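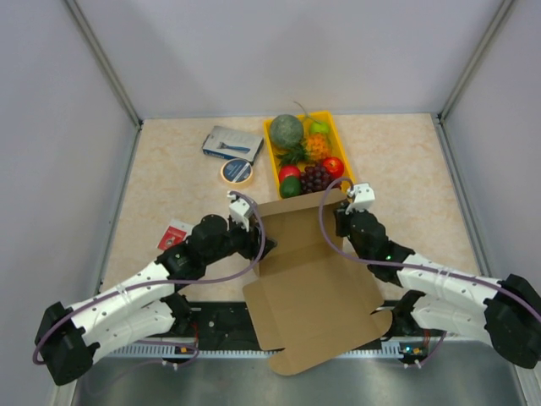 An open cardboard box, partly unfolded, with one flap standing in front of a fruit tray.

The Box Comes Back

At Okafor Orchards, outside Plurnham, the packing shed smells of apples for half the year and of cardboard for all of it. The boxes arrive flat on pallets, tied in bundles, and are stacked along the north wall, the dry one. By September the stack is taller than the people taking from it.

Trinh Diệp has run the shed for eleven seasons. She sells fruit by the box to households in Plurnham and Staritz, which means that every order leaves in cardboard and most of the cardboard ends up on somebody's kitchen table. What happens to it there used to be none of her business. Two years ago she started asking for it back.

"I was paying for a box that got used for one afternoon," she said. "It goes from my bench to a truck to a porch. You lift the fruit out and it's still a perfectly good box."

The boxes she gets back are mixed. Some come folded along the factory creases, flat as a newspaper. Others have been pulled apart at the seam, or stepped on, or cut down the corners with a kitchen knife so they'd fit in the recycling bin. A few come back with things in them: egg cartons, a child's mitten, once a set of keys that took a week to return to their owner.

How a box is built

The plain brown box most people know is cut from a single sheet. The sheet is printed if it's going to be printed, slotted, scored, and then glued along one narrow strip called the manufacturer's joint. That strip is what makes it a tube. The flaps at either end make it a box. Pull the joint open and you have the sheet again, lying flat with long panels and short ones side by side.

The wavy layer in the middle is called the flute. In an ordinary box the flutes run up and down, from bottom to top, and they carry the weight of whatever is stacked above. Crush them and they stay crushed. A box with a soft corner may look fine on the bench and then sag under the second layer.

Moisture is worse. Cardboard takes up water from the air long before it feels damp, and a box stored on a concrete floor will lose stiffness from the bottom up. Diệp keeps hers on slats. In the cold room she stacks filled boxes no more than 3 high, though the supplier says they can take more.

Her supplier is Lesari, a converting plant in Staritz that cuts and glues boxes for growers, bakeries and a maker of lampshades. Hưng Lã works there as a designer, on the structural side. He draws boxes before they exist. On his desk, the afternoon I visited, were a steel rule, a bone folder, a roll of paper tape and a sample with one flap missing.

Lã likes to talk about creases. A crease, he explained, is a line where the board has been pressed thin so that it will bend there and nowhere else. The first fold is stiff. After a few more it gets easy, and after many more the outer paper starts to split. He picked up the sample and worked a flap back and forth to show me.

"People fight the box," he said. "They try to bend it where it doesn't want to bend. Look for the line first. It's already been decided for you."

Opening it

The part of a box's life that decides whether it gets a second one is the opening. Both Diệp and Lã told me this separately, and both got a little heated about it.

Tape should be slit along the seam with a short blade, held shallow. A long blade goes through the tape, the board and the top layer of plums. If the tape is paper, it can stay on the box. Plastic tape is better peeled, slowly, back along itself and low to the surface. Pulled straight up, it brings the brown paper with it and leaves a bald patch that new tape won't stick to.

Then the flaps. The two outer ones fold back first, and the two inner ones follow. If there's a tray or a pad inside, lift it out level, with a hand under each short end. Fruit trays are made to be held that way, and one picked up by a single corner will twist and send pears across the floor. I have done this.

Set the tray down behind the box or to one side, clear of where the panels are going to land. A medium box opened out flat covers a surprising amount of table.

Taking it down

For reuse, there is no need to open the glued joint at all. Turn the box over, slit the bottom tape, fold the bottom flaps out, and press two opposite corners toward each other. The whole thing closes like a book. It should go with hardly any force. When it resists, there is usually a strip of tape left somewhere near a corner.

Putting it back up is the same thing in reverse, with one addition that Lã insists on. Fold all the flaps backward and forward once before taping anything. A box that has been flat for months has a memory, and its flaps will keep standing up at odd angles while you try to close them. A flap that has been worked both ways lies down.

Short flaps go in first, then the long ones. Leave out the trick of tucking the four flaps over and under each other in a pinwheel. It holds well enough for sweaters, but it bends every flap across its middle, and the bottom bows out as soon as there's weight in it. Diệp can tell a tucked box by running her palm across the underside. She puts those aside for kindling.

At the shed

On a Friday in May, well before the picking, I spent a morning at the return table. The boxes come in on the delivery truck, flat if the customer has been kind. Each one gets opened up, looked at, squeezed at the corners and either kept or dropped in the bale.

It's quick work once you have the feel of it. Diệp stands the box up with one hand inside and one outside, runs her thumbs down the edges, and looks at the joint. A good edge is firm all the way down. She doesn't care about stains on the outside – a ring from a coffee cup, a phone number in marker – but anything wet on the inside sends the box to the bale. So does a smell. Onions are the usual culprit.

Last season the shed sent out about 600 boxes in its busiest week. It got 376 of them back, and 175 of those were good enough to pack again. Diệp had hoped for more. She has since changed the note that goes in with each order, which used to say "Please return this box." Now it shows a small drawing of where to cut the tape. She drew it herself and isn't proud of the hand.

Lã has made a change of his own on the new run. The orchard's boxes used to come with a heavy solid print on all sides, dark green, and the green cracked along the creases after one trip. The new ones are bare brown with the name on one short end. They cost slightly less and look better the second time around.

He has also moved the hand holes. They sat high, close to the top crease, and the strip of board above them tore when a full box was carried any distance. They're lower now, and a bit wider. I carried one from the shed to my car, full of early apples, and didn't think about my hands until I was putting it down.

What to keep at home

Most households have a pile. Mine was in the hall closet and fell on me whenever I went for the vacuum cleaner. After the morning in Plurnham I went through it on the kitchen table, box by box, squeezing corners.

About half of it was no use. There were boxes with soft bottoms, boxes with three generations of tape, a very long one that had held a curtain rod and that I'd been saving for another curtain rod. Those got opened out along the joint, cut into panels and put out with the paper. The larger panels are worth holding on to if you have a garden. Laid under mulch, with the tape and labels off, they keep weeds down through the summer.

The ones I kept fit into each other by size, folded flat and stood on edge behind the coats. Standing is better than lying. You can see what you have, and the bottom one isn't holding up the rest.

Orders from the orchard now come every other week. The last box is folded by the back door with its tape slit where the drawing says to slit it, waiting for the truck.

Subscriptions and letters to the editor: see contact page | © 2019 All rights reserved | Back to top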